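What is a logo? (and who makes them)

Look at your trainers. Or your cereal box. See the little picture or the funny shaped word? That's a logo. It's like a face for a company, so you know who made the thing without reading all the small print.

People who make logos are called graphic designers. Elango Iyer is one. He did the logo for Jatska, a shop that sells kites in Wumthorpe. First job: ask lots of questions. Who buys the kites? What should people feel? Windy? Happy? A bit brave?

Then drawing. LOADS of drawing. Elango did 192 tiny sketches, in pencil, most of them rubbish (he says so himself). He picked 14 to show the shop. They liked five. Then they argued for a week.

The one they chose is a letter J with a tail, like a kite string. Simple shapes are best becuase a logo has to work very small, on a pen, and very big, on a van. Fiddly bits turn to mush.

Colour next. Red shouts. Blue is calmer. Jatska went for orange. Designers also check it in plain black and white, in case somebody photocopies it.
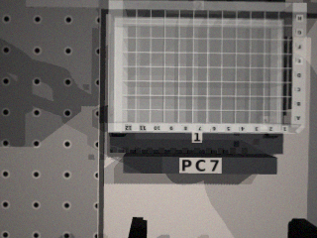 Then the letters. The style of letters is called a typeface. Round ones look friendly, and thin pointy ones can look posh. Valquíria Andrade drew the Jatska letters by hand and made the k lean over a bit, as if its in the wind.

Now you try! Make up a shop. Fold a peice of paper into squares, do one quick sketch in each, no rubbing out. Pick your favourite on Monday when you've forgotten which one you liked.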